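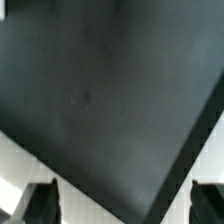
matte gray, a few pale specks and one smudge near the middle

Search the forum
Advanced search
Go

Topic: Matte gray paint for a small north-facing room – talk me out of it?

vendula_v
So I've been living with five sample patches in my spare room since June and I still can't pick. It's 119 square feet with one window, and the light is pretty gloomy until lunch. I keep coming back to a medium slate with a bit of blue in it, dead flat finish. My sister says it'll feel like a parking garage. I've already got the Nikano tester in "Harbor" and the Clireo one (can't remember the name, it's on the lid somewhere) and the Clireo goes purple at night under my lamps. Anybody done a whole room in this kind of color?

oldbrushes
Do it, and paint the ceiling too! White ceiling over dark walls in a little room looks like a lid. I did my den that way 9 years ago and haven't touched it.

Elif Naz
I'm going to disagree with the ceiling thing. We did walls, trim and ceiling in Saraç gray and I felt like I was sitting inside a shoebox. Ended up redoing the ceiling in a warm white and now I love it. Color is fine, go for it, but flat finish on the walls? With kids? Every hand that went by left a mark and if you scrub flat paint you get a shiny spot that's worse than the mark.

oldbrushes
You don't scrub it, you dab it. Damp cloth, no soap. And save a jar for touch-ups.

Elif Naz
I dabbed! Touch-ups flashed on me too, same can and everything.

gutter_ball
Eggshell. Dark flat shows every scuff and speck of dust. Dark eggshell shows every bump in your drywall, so pick your poison – I'd take the bumps.

vendula_v
No kids here, just me and a sewing table, so maybe flat is OK? The walls are really rough behind the door, so I don't want any shine. Gatix quoted me nearly 300 dollars for a skim coat and that's more than the paint.

oldbrushes
Skip the skim coat. Flat and a good roller. And change your bulbs before you blame the Clireo.

vendula_v
Okay, going with the Nikano, flat, ceiling stays white for now. Sorry oldbrushes.

Comments (3)

mapleporch: Bought two gallons in the same sort of shade after reading this. One would have done it.

T. in Ohio: Team eggshell.

Elif Naz: December 2023 and my ceiling is still warm white, just saying.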